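What is a pardon?

When a court finds that someone has broken the law, it can give them a punishment, such as a fine or time in prison. A pardon is a decision to let that person off some or all of the punishment.

In many countries the head of state, who may be a president, a king or a queen, can give a pardon. Ministers often advise them first.

Imagine a country called Gundex. Its president can pardon people, but must follow 3 rules. The person has to ask in writing. The judge must be told. The reason has to be printed in the newspaper.

One year, 222 people in Gundex write to the president. She reads the letters with her ministers and pardons 13 of them. One is a baker from the town of Vurkley, who was sent to prison 21 years ago. New facts show that he did not do it.

A pardon is different from an appeal. In an appeal, a higher court looks at the case again and can say that the first court got it wrong. A pardon usually leaves the court's decision as it was.

There is another word you may hear, which is amnesty. An amnesty covers a whole group of people at once. Countries sometimes use one after a war.

Some people think one leader should not have this power. Others say that laws cannot fit every case. 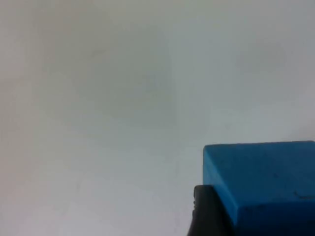 If you want to know who can give pardons where you live, ask a teacher or look in the library under "law" or "government".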